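# Questions we get about robots and everyday work

Josée Lévesque and Loïc Carré answer the mail for the Tovilero workshop. In August we received 53 letters, and many of them asked the same things, so we put our answers on one page.

### Can a robot do my laundry yet?

Partly. Folding a towel on a clean table is possible with several research arms. Taking the whole load out of the machine, finding the lost sock and putting everything in the right drawer is still too much for one machine. At our workshop the Zeltach arm needs 5 minutes for one shirt, and we prepare the shirt for it first.

### And sewing on a button, or mending a tear?

This is the question Loïc likes most. Thread is difficult for a machine. It bends, it slides, it makes loops where you don't want them, and each stitch changes the shape of the material. For a tear in a jacket we don't know a home machine that we could recommend.

The best tools for small stitches come from surgery, and we look at them often. On the practice pad in this picture, two black knots are already tied, one on each cut. The instrument on the right is holding the dark thread near the upper cut, and the thread goes from there in a long line down to the left, behind the jaws of the other instrument. 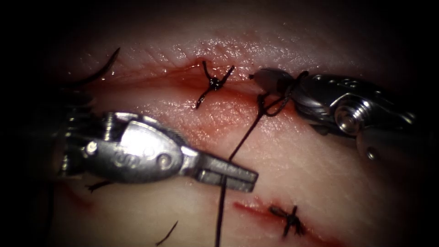

### Is a surgical robot working alone?

In hospitals, normally a surgeon moves the instruments from a console. Automatic stitching is studied in laboratories, but please don't imagine a machine which you switch on and leave. From a single photo you also can't tell who is in control.

### What about the shop floor?

There the answer is better. Plistik, where Josée worked before, has 16 arms that move plastic lids into boxes. The lids are always the same and they always come from the same side. When a lid arrives upside down, a person still has to turn it.

### Should I wait before I buy a vacuum robot?

No. If your floors are mostly free, it will help you now. Pick up the cables first – it eats them.

### Can I visit and see the arms?

Yes, on open afternoons from 2 p.m. Please write to Josée before you come, and use the side door on McIntyre Street.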